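Reading the Small Things: Course Notes for Unit 2
Writing About Home Cooking — Maltevura Evening Classes

Welcome back, everybody, and thank you for the lovely paragraphs you handed in last time. I read them all over one very long pot of tea, and I have scribbled on most of them, so please don't be alarmed by the amount of ink. Ink means I was enjoying myself.

In this unit we turn to tone, and by tone I mean the way a recipe or a kitchen memory sounds in the reader's ear before the reader has taken in a single fact. Think of the aunt who says "a good handful" and the textbook that says "150 grams." Both can get you to the same cake, but you'd know at once which of the two you were listening to, and you would probably forgive the aunt a great deal more when the cake sank in the middle.

Some of you wrote in what I call the gray register. Everything is smooth and correct, the verbs are all "place" and "combine" and "set aside," and after half a page I couldn't have told you whose kitchen I was in. There is a use for that kind of writing (I am thankful for it on the back of a packet of yeast!) but it is hard to love over any distance. If your draft has gone gray on you, find the one sentence where something a little darker or stronger comes through, and start again from there.
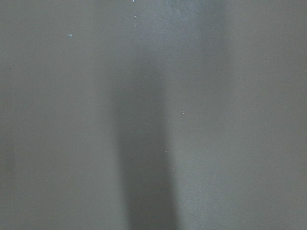

Danang Liem objected in the discussion that plain writing can be a kindness, and that when he is standing at the stove with onions catching he doesn't want to hear about anybody's childhood. I think that is quite right, and I've changed my notes because of it. The instruction itself should be short enough to read with one eye on the pan. The childhood can go in the headnote, where the reader is sitting down.

So let us look at headnotes. A headnote is the bit of prose that sits above the ingredients, and 90 words is plenty for most dishes. I know that sounds stingy. Try it anyway, and see how much of your first version was only you clearing your throat. I had a student from Jindport who cut hers down and down until all that was left was her grandmother's argument with a neighbor over vinegar, and it was the best thing she wrote all term.

When you describe an ingredient, choose the detail a cook would care about. With citrus, that might be how thick the pith is, or how the knife feels going through, or the smell that stays on your fingers until bedtime. "Zesty" tells me very little, I'm afraid, and I have now met it so often that I skip right over it.
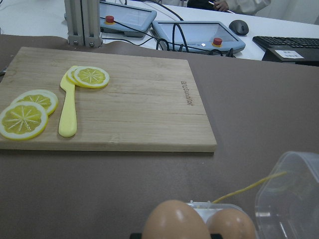

Lemon slices on a wooden board, with a yellow plastic knife.

For next time, please write 2 headnotes for the same dish, one for a reader who has never cooked it and one for a reader who has made it all her life. Keep the recipe underneath exactly the same. Then read both out loud, preferably to someone hungry, and mark any place where your voice goes flat.

The reading is the Ukley packet, the chapter on soups and the short one after it on leftovers. Bring a pencil, and bring your May drafts if you still have them.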